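To: chisholm-helpers list
Subject: Re: School coat swap – where we've got to

Hi all,

Sorry for the silence, August ran away with me. I've been sorting the coats we had in from the Chisholm estate drop-off and we now have 42 that are ready to go out, plus a good heap that want a zip or a button. Lots of big sizes, hardly anything for infants! If you know a family with outgrown age four to six coats, please give them a nudge.

The other thing is the hall. I've asked for the same room as last year, with the doors open from ten.

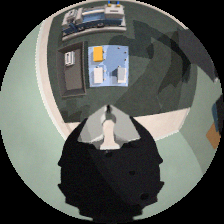
An earlier message on this list said:

> Could we please have shoes as well this time? Every year parents
> ask me for them and every year I send them away with a hat. I'm
> happy to do the sorting at home if someone can lend me boxes.
> Also, are we putting a flyer through doors or just relying on
> the noticeboard? I missed the last one completely.

Yes to shoes, as long as they're clean and tied together in pairs (last time I spent a whole evening matching plimsolls). Kunach have offered us banana boxes from the back of the shop, and you can pick those up any time after four. Ask at the till and say it's for the swap.

On flyers – yes, we're doing them. Komix will print 400 for us at cost, which should cover the estate and the streets down to the canal.

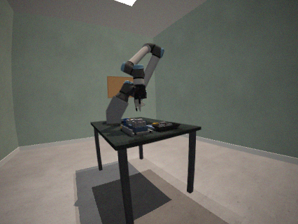
I'd like them out a fortnight before we open, so I need people to take a street or two each. Reply to me off list and I'll send you whichever ones are left. My knees say no to the flats, so a younger pair of legs for those would be lovely.

Money next. We've got £320 in the pot, and once the printing and the hall are paid for I'd like to spend the rest on new socks and gloves, which we never get given. Shout if you think that's daft.

Oh, and Gemari have said we can leave a collection bin by their front door again. It does need emptying every couple of days or it ends up all over the pavement – any takers?

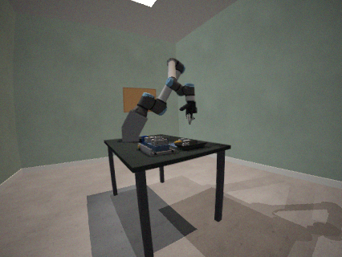 Click to enlarge

Bring your own mug on the day, the hall ones have gone missing.

See you there x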